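19 August 2024

Particle size, Flendon soils, second run

Continuing the hydrometer work on the Flendon samples. The first run had three cylinders with clay figures that didn't agree with their duplicates, and the fault was never pinned down. Purpose of the second run is to repeat those three with fresh splits, add the two subsoils from the Trota side of the field, and settle on one procedure before the October batch comes in.

Samples

All five were air dried on trays, crushed with the wooden roller and passed through the 2000 µm sieve. Starting mass for each bulk bag was 2000 g, field moist. Gravel held on the sieve was washed, dried and bagged separately. It is not part of the texture calculation, but Leonora Rivera wants it reported as a fraction of the whole soil, so the bags must not be thrown out when the shelf is cleared.

The Trota subsoils were hard. They came off the trays as lumps that looked like stones and weren't. Soaking one in a dish overnight left only mud. I had put several of these in the gravel bag already and had to go back through it. Anyone doing the October samples should crush, sieve, then press whatever stays on the sieve with a thumb and crush again. If it smears when damp it is soil.

Splitting was by riffle box this time. In the first run the subsamples were scooped from the top of the bag, and I now think that explains at least one of the bad pairs. The fine material works its way down when the bag is carried. Zixuan Yao scooped from the top and from the bottom of one bag as a check, without mixing, and the two came out further apart than any of today's duplicates. Her sheet is clipped to the back page.

Pretreatment

Topsoils had the organic matter taken off with peroxide, added in small amounts on the warm plate until the frothing stopped. The darkest one frothed over during the second addition. Lost material, so that beaker was discarded and started again from the spare split. Use the tall beakers.

Subsoils were not treated. Subbarao Unnithan asked whether they should be, for consistency. Organic carbon in both is low enough that I would not expect a difference beyond reading error, but there is a case for handling every sample the same way. Left open. I have kept enough of one subsoil to run it both ways.

No carbonate removal. A drop of acid on each gave no fizz.

Dispersion

Sodium hexametaphosphate solution, made fresh. The old bottle had been on the shelf long enough that the label had faded and I didn't trust it. The stuff breaks down slowly in water and loses its effect, and a weak dispersant gives low clay and high silt. It might be the second cause of trouble in the first run. New bottle is labeled with the date made and initials. Please keep doing that.

Shaking was 16 hours on the end-over-end shaker, bottles packed with foam so that they don't knock. The Dhillon shaker drops out of gear if the load is uneven, and it stops without any sign other than the silence. Put a matching bottle of water opposite if there is an odd number of samples. We had five samples in duplicate plus the blank, so one water bottle went in.

The blank gets the same dispersant, the same shaking and the same transfer. It is tempting to make it up straight in the cylinder. The result would probably be the same, but then it isn't a blank for the method.

Cylinders

Transferred to the sedimentation cylinders with a wash bottle, made up to the mark, left to stand on the long bench until all of them had come to room temperature. Target is 20 °C. The window end of the bench ran warmer than the door end by more than I like, so the whole row was moved toward the door and a sheet of card was put up against the sun. After that the thermometers agreed.

Mixing by plunger, long even strokes, with the last few slow and kept below the surface. Pulling the plunger out fast sets up a swirl that can be seen in the suspension well into the first reading. A drop of amyl alcohol on the surface dealt with froth in the topsoils. Timer starts when the plunger leaves the liquid.

Hydrometer went in slowly for each reading and came out directly afterward. It was rinsed and wiped between cylinders. Leaving it in the suspension collects particles on the shoulder of the bulb and it sinks low.

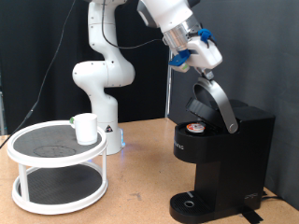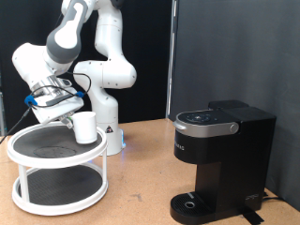
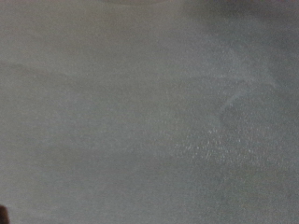 Does the blank need a new reading every time the samples are read?

The blank should be read each time, directly before or after the samples, and that value subtracted from them. It carries the dispersant correction and the temperature correction together, and the temperature part moves during the day. One blank reading from the morning will not serve for the evening.

Readings

Early readings are the weak point of the method. The sand is falling while the hydrometer is still bobbing, and two people will not write down the same number. Lilibeth Cruzado and I read the same three cylinders in turn, remixing in between, and she was consistently higher. We were looking at different parts of the meniscus. In a cloudy suspension the bottom of the meniscus can't be seen, so the top has to be used for the soils, and then it has to be used for the blank too, even though the blank is clear and the bottom is easy to see. I had been reading the blank at the bottom. That puts a constant offset on every sample. It will not show up as a bad duplicate, so the first run looked better in this respect than it was.

All blank readings from the first run are suspect for that reason. I don't propose to correct them. The samples worth having are being repeated anyway.

Given the above I am dropping the early reading for sand altogether. After the last clay reading the contents of each cylinder are poured over the fine sieve, washed until the water runs clear, and the sand dried and weighed. It adds an oven step. It removes the argument about the meniscus for that fraction, and the sand is then in hand if anyone wants to split it further. Silt is by difference, which means silt carries the error of both the others. State this in the report.

Clay reading was taken late in the day and again the following morning for the two heavy subsoils. Both pairs moved down between the two readings, as they should if there was fine silt still in suspension at the first. I will use the later one. Keep to one settling time across the set when the October samples are done, or the figures can't be put in the same table.

Duplicates

Four of the five pairs agree within one scale division. The fifth is the light topsoil from the gate end, where the pair differs by three. Both cylinders were clear in the upper part sooner than I would expect, and one had a distinct layer of loose flocs on the bottom in place of the usual tight graded bed. Flocculation, in other words. That corner of the field has had lime on it and gypsum at some point, according to the farm notes, and calcium in solution will pull the clay together whatever the dispersant does.

Next step for that one is to wash it. Shake with deionized water, spin down, pour off, repeat until the conductivity of the wash is low, then disperse as normal. Tobias Ostrowski has used the centrifuge for this on other soils and says the third wash is the slow one, when the salts are nearly gone and the clay stops settling cleanly. Stop there and don't pour off cloudy liquid.

Spreadsheet

The Drulleo sheet still takes the mass as air dry. It has to be oven dry. Residual moisture in the two subsoils is large enough to matter, and in the sandy ones it makes no real difference. I have added a column for the moisture factor and locked it so that a blank cell gives an error and not a result. The temperature column is now for information only and feeds into nothing. Somebody had it applying a correction on top of the blank subtraction, which counts temperature twice. Found this by working one sample through by hand. Older files made from the same template should be checked.

Oven moistures were taken from the same split and on the same day as the weighing for dispersion. In the first run they were taken earlier, before the damp spell.

Cleaning

Cylinders brushed and rinsed while still wet. The clay that dries on the inside near the mark is hard to see and comes off into the next sample. Two of the rubber stoppers have gone stiff and leak when inverted – another reason to stay with the plunger. The plunger disk is loose on its rod and needs a new nut, brass if there is one in the drawer.

Outstanding

Wash and repeat the gate end topsoil, both duplicates.

Run the retained subsoil with and without peroxide.

Sand fractions in the oven, weigh when cool. Use the desiccator with the fresh gel, the other one is spent.

Work up the gravel fractions for Leonora.

Send Subbarao the hand calculation alongside the sheet so he can check it independently.

Find out whether the second hydrometer was ever compared against the first. They read differently in plain water, by less than a division, but if two are going to be used in October each one needs its own blank. I used only the older one for all of the above.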